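Updated in June, after I finally changed how I do the soaking part. If you used the old version of this page, skip down to "The soak" and go from there.

## Dried mushroom broth on a weeknight

I make this broth maybe twice a month, and I've been making it long enough that I stopped measuring, which was a problem when people started asking me for the recipe. So a while back I made it four times in a row with a scale and a notebook and wrote everything down, and that's what you're getting. It's a dark, savory broth you can drink from a mug, cook rice in, or use anywhere a recipe wants beef stock and you don't have any.

I learned the basic idea from Adjoa Abugri, who taught an evening cooking class I took when I lived near the Wasow market. Her version had a lot more ginger and she let it go all afternoon. Mine is the shorter one, for people who get home at six and want dinner before nine.

### What you need

- 30 grams of dried shiitake
- 10 grams of dried porcini, or just more shiitake if that's what you've got
- 1 large onion, skin left on, cut in half
- 1 carrot, in big chunks
- 4 cloves of garlic, smashed
- A thumb of ginger, sliced (no need to peel it, just scrub it)
- 1 piece of dried kelp as long as your hand
- 1 tablespoon of soy sauce, plus more at the end
- A splash of neutral oil
- 2 quarts of water, total

For equipment, a big pot, a bowl, a sieve, and either cheesecloth or a coffee filter. I use a Skanis pot that was my aunt's and has a lid from some other pot entirely. Any pot that holds three quarts and isn't paper thin on the bottom will do the job.

### Buying the mushrooms

I get more questions about this than about the cooking! Dried mushrooms can be silly expensive or quite cheap, and the price mostly tells you how pretty they are. For broth you don't need pretty. The bags of broken pieces and stems are great here, and the stems carry a ton of flavor even though you'd never want to chew on one.

What I do look for is smell. If the shop lets you open a jar, open it. Good dried shiitake smells strong, a little smoky, almost like soy sauce already. If it smells like cardboard it'll taste like cardboard. With a sealed bag you have to go by looks, so check the bottom for a lot of dust (a bit is fine, a thick layer means it's been bounced around a warehouse for ages) and check for tiny holes in the caps, because those mean bugs.

I used to order from Stoica, a little mail-order place that does mushrooms and dried peppers. Now I mostly buy at the Hondau grocery on my way home, where the turnover is quick and nothing sits on the shelf very long. Either way I buy enough for a few batches and keep it in a jar with a tight lid, in a cupboard away from the stove. Mine keeps its smell for most of a year. If you live somewhere humid, put the jar in the freezer. You can use them straight from there.
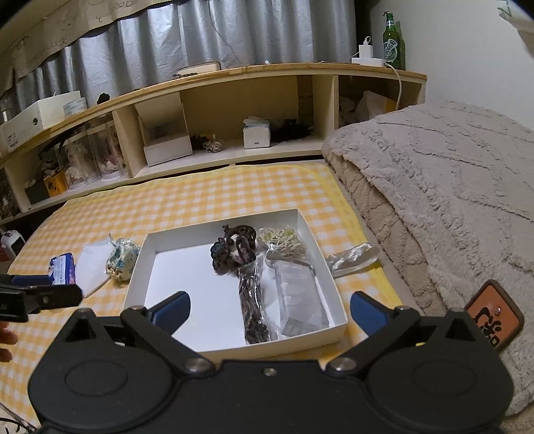
One more thing on buying, and then I'll let you cook: don't get pre-ground mushroom powder for this. It's lovely in a meat rub, but in broth it turns everything cloudy and a bit gritty, and no filter I own gets it all out.

### The soak

Okay, the part I changed. I used to pour boiling water over the mushrooms and leave them for twenty minutes, and that works, you'll get a perfectly nice broth. But cold water does a better job. The flavor comes out rounder and there's none of that bitter edge I used to cover up with sugar.

So before work, give the mushrooms a quick rinse under the tap to get the grit off. Five seconds, don't wash them like lettuce. Put them in a bowl with one quart of cold water, set a small plate on top so they stay under, and stick the bowl in the fridge. By the time you get home they'll be soft all the way through and the water will look like strong tea.

If you forgot (I forget at least half the time), use warm water from the tap and give them an hour. Start the soak, then go deal with the onion.

Lift the mushrooms out with your hands and squeeze them over the bowl. Don't dump the bowl into the sieve yet! The grit settles at the bottom, and if you pour it all at once you stir it back up. Let the bowl sit for a few minutes, then pour the liquid slowly through your cheesecloth or coffee filter and stop when you get to the last sandy spoonful. That bit goes down the drain.

### Brown the vegetables

Heat the pot over medium-high with the splash of oil. Put the onion halves in cut side down and leave them alone. I mean really leave them alone, for six or seven minutes, until the cut side is nearly black. It looks like a mistake and it smells a little like one too, but that's where most of the color comes from.

When the onion is dark, add the carrot, garlic and ginger and stir them around for two minutes or so. Then squeeze the mushrooms one more time and add those as well. They'll hiss and stick a bit. Let them. Once you see brown spots on the bottom of the pot, add the tablespoon of soy sauce and scrape everything up with a wooden spoon.

My kitchen fan is useless, so I open the window for this. Consider yourself warned if your smoke alarm is touchy.

### Simmer

Pour in the strained soaking liquid and the other quart of water. Bring it up until you see small bubbles around the edge, then turn it down so it barely moves. Lid on, but tipped a little so steam gets out.

Forty-five minutes is my normal time. An hour is a bit better. After two hours I can't taste any difference, so I don't bother, though Adjoa would disagree with me pretty firmly.

The kelp goes in for the last ten minutes only, with the heat as low as your stove will go. If kelp boils hard it gets slimy and the broth tastes like low tide. I've done it, and I ate it anyway, but I wouldn't serve it to anyone.

### Strain and season

Set the sieve over a big bowl and pour the whole pot through. Press on the vegetables with the back of a spoon, but gently, or you'll push mush through and lose the nice clear look. (If you don't care about clear, press away.)

Now taste it. It'll probably seem flat, and that's because there's hardly any salt in it yet. Add soy sauce a teaspoon at a time, and stir and taste in between. I usually end up at three teaspoons. If it still needs something after that, try a few drops of rice vinegar before you reach for more salt.

### Don't throw out the mushrooms

Pick the shiitake caps out of the sieve. They've given up a lot but they're still good to eat. Cut off the stems, slice the caps thin, and fry them in a hot pan with a little oil, a spoonful of soy sauce and a pinch of sugar until the edges go crisp. I put them on rice, or on noodles in the broth itself, and sometimes I just stand at the counter and eat them all.

The onion and carrot are done for. Compost.

### Storing it

The broth keeps four days in the fridge. It freezes really well, and I like doing it in a muffin tin. Fill the cups, freeze them solid, pop them out into a bag. Two pucks is enough for a pan sauce and four or five makes a mug.

Leave some room at the top if you freeze it in jars. I lost a good jar that way one Thursday and spent the evening picking glass out of the ice tray.

### Stuff people have asked me

**Can I use fresh mushrooms?** You can throw some in with the carrot, sure, but they can't do the whole job. Drying is what makes shiitake taste like that.

**Mine came out bitter.** Most likely the garlic burned. Put it in later next time, right before the soy sauce. It can also be the kelp, so check how hard it was bubbling.

**Mine came out sandy.** Go back and read the bit about letting the bowl sit. If you've already made the broth, let the finished pot stand for half an hour and ladle from the top.

**Can I skip the kelp?** Yep. Use a bit more soy sauce. My brother can't stand kelp, so when he visits I put in a strip of tomato paste with the garlic and he has no complaints.

**Can I double it?** Yes, but brown the onions in two rounds if your pot is small, and add fifteen minutes to the simmer.

**Pressure cooker?** I've tried it twice, 20 minutes at high pressure, kelp left out. Good flavor, a little cloudy. I'd do it again if I was starving.

I'm still working on a version with dried chilies. So far it's either too hot to drink or you can't tell they're in there, so if you've found an amount that works, please send it to me.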